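Section 2: Before you spend anything 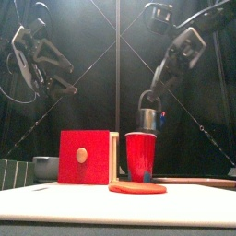
I wrote this part of the Oltesham bench guide after I'd bought my own two-arm set-up in entirely the wrong order. I had the arms picked out by lunchtime on a Thursday and only then thought to measure the doorway. So please read the whole section before you ring anyone for a price, even if (like me) you're itching to get to the fun bit.

You'll need a tape measure, a pencil, the blank planning sheet from the back of the guide and a quiet afternoon.

2.1 Decide what the arms will handle

1. Write down the jobs you want done in the first few months. Be dull and exact. "Pick up a mug by its handle and hold it over a cup" is a job you can plan for, "kitchen things" isn't.

2. Next to each job, put one arm or two. If every line says one, buy one! You can add the second later, and Embla Torvik ran a single arm for a whole winter without missing the other.

3. Gather the actual objects and weigh the heaviest on kitchen scales. Check that against the arm's payload with the gripper fitted. Sellers do love to quote the figure for a bare wrist.

4. Measure the widest thing you'll want to grip, and the thinnest. Wire handles and small knobs deserve a line of their own, as fingers that manage a box nicely can be hopeless on them.

Note: cups, bowls and bits of cloth cost next to nothing, but you'll get through more than you expect. I give them their own line on the sheet so they don't quietly come out of the cable money.

2.2 Measure the room

1. Mark the table on the floor with tape, then mark the full reach of each arm as a circle. Mine went straight through a radiator.

2. Measure upwards as well. If you're hanging the arms over the table, you need height for the posts, plus enough space to get your own hands in at the top with a spanner.

3. Count your sockets and write down which circuit they're on. Ask an electrician if you're not sure.

4. Walk the route from the street to the room with your tape measure. Stairs, lift, doors, that awkward corner by the bins, all of it.

Caution: don't plan on using an ordinary desk as the base. Arms push back when they speed up and slow down, and a table that feels solid under your elbow may rock about badly. Get the maker's mounting figures in writing and build to those.

2.3 Fill in the budget sheet

My first total was 1702 for everything apart from the arms, and I was very pleased with it. The real one came to 3000. Nearly all of the difference was in the small stuff, so fill in these lines before you look at anything else:

Table, posts and fixings
Backdrop and lights
Cameras, mounts and their cables
Emergency stop and its wiring
Spare gripper fingers
Delivery, unpacking and taking away the crates
Training for whoever will use it

Note: buy cables longer than the straight-line distance. They have to loop round with the wrist at full stretch, and a tight one will tug at its plug every time the arm turns.

2.4 Ask for quotes

1. Send the same planning sheet to each supplier. I used Zular and Gillano, and their prices only made sense side by side once both had answered the same questions.

2. Ask what's left out. Imad Bataineh taught me to put it exactly that bluntly, and the replies are very educational.

3. Ask for the delivery time on spare fingers as well as on the arm. I was told 9 working days for one set and "it varies" for the other, which made up my mind.

4. Ask to see the arm do one job from your list, with your own objects if they'll let you bring them. Take a carrier bag of them along (I did, and felt only slightly silly).

Caution: leave the order unsigned until the risk assessment has been done for your room and your jobs. It may call for guarding or a bigger clear area, and both of those change the price.

When the sheet is full, put a copy in the front of the folder and carry on to Section 3, which covers building the table and posts.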